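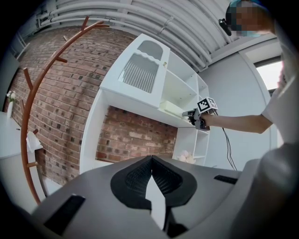
Grants > Protau Fund > Adult Reading Program > Progress Reports

Hivel Adult Reading Program
Progress report to the Protau Fund
Feb 18, 2020

Dear friends at Protau,

Thank you for your patience with this report, and for the kind note that came with the second payment. It has been a full winter for us, and I'm glad to have the chance to sit down and tell you how it went.

The evening reading groups are now 14 weeks old. We have 52 adults signed up, most of them from the Hivel side of the river, plus a good number who ride the bus in from Itari after work. That is more than we put in the proposal, and I'll admit we were a little unprepared for it. For the first few evenings people were sharing workbooks, and the beginners' group spilled over into the hallway. We have since split the beginners into 2 groups that meet on different nights, and everyone seems happier with that — the quieter readers most of all, who had been letting the others answer for them.

Reading goals

You asked us to be specific about what people want to read, so we asked each learner to choose something of their own. Some wanted to get through a driver's manual, and one gentleman is working his way toward the letters his sister writes him. Several parents simply want to read at bedtime without skipping the long words. We have kept these goals on index cards, and the tutors go back to them every few weeks. It's slow work in places. The vowel sounds in particular have taken longer than our lesson plan allowed, and we have moved the unit on forms and applications back into March to make room.
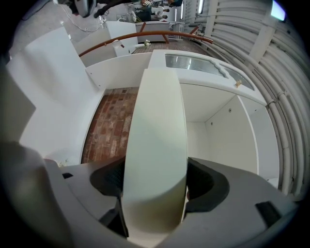 The lending shelf

The lending shelf has been the pleasant surprise of the season. We bought 85 books with your money, nearly all of them short, with decent-sized print and stories meant for grown-ups. The Triệu mysteries go out the minute they come back. I had expected the cookbooks to do better than they have, but people tell me they already know how to cook, and I suppose that's fair!

A few books have gone missing. We have decided not to charge for them, and would rather see someone keep a book they love than stay away out of worry over a fine.

Space and furniture

We have been thinking hard about where learners can fill out their intake papers in some privacy. A white desk with a hutch, set against a brick wall, is the sort of corner we have in mind: drawers for the forms, a soft chair, and enough elbow room for a tutor to sit alongside. 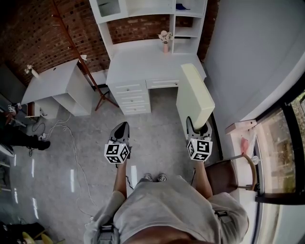 Spending

Books and workbooks are paid in full. Tutor training came in a little under budget, and bus passes came in over, mostly on account of the Itari riders. With your permission we would like to move what is left of the training money across to the passes. No other changes are needed.

What comes next

- Begin the forms and applications unit in March.
- Train new tutors for the second beginners' group.
- Hold a read-aloud evening, with soup, to which you are all warmly invited.

Please write or call with any questions, and let us know about the bus passes when you can.

With thanks,
The Hivel Adult Reading Program

Contact us | © 2020 Hivel Adult Reading Program | Back to top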